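Subject: Re: [sim-users] arm drops into the mattress at release
Date: 22 May 2022
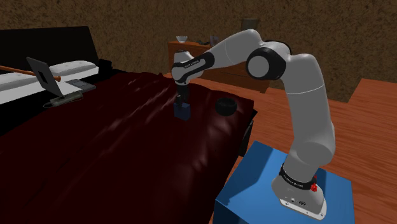
Bedroom scene, arm over the maroon sheet with the navy cube in the fingers.

Hi all,

Hélder Torres wrote:
> Are you sure it's the release? We had something like it on
> Ridgeway last September and it was the sheet mesh. The
> planner saw a flat box, the physics saw all the wrinkles,
> and the two didn't agree on where the top was. What does
> your force log say?

Thanks Hélder, I think you're onto it! I went back through the weekend batch (729 episodes, stock Nelen planner) and 5 of them have the fault. In each one the cube is down, the fingers start to open, and then the wrist keeps going and the fingertips end up 2 cm inside the bed. After that the contact solver blows up and the whole arm whips back toward the dresser. Pretty scary to watch even in sim - I would not want to be standing next to a real one.

The part that bugs me more is that the force stop never tripped. I had it set in the Bisten config, but the log shows zero at the wrist right up to the kick. My guess is that contacts with the bed are filtered out somewhere, so as far as the stop knows it's pushing on air.

I swapped the sheet for a plain slab last night and got no drops, but I only had time for 2 short runs, so don't read much into it. Does anybody know where the contact filter lives now? It used to be in the scene file and I can't find it there anymore.

Until then please don't move this policy to hardware.

Besta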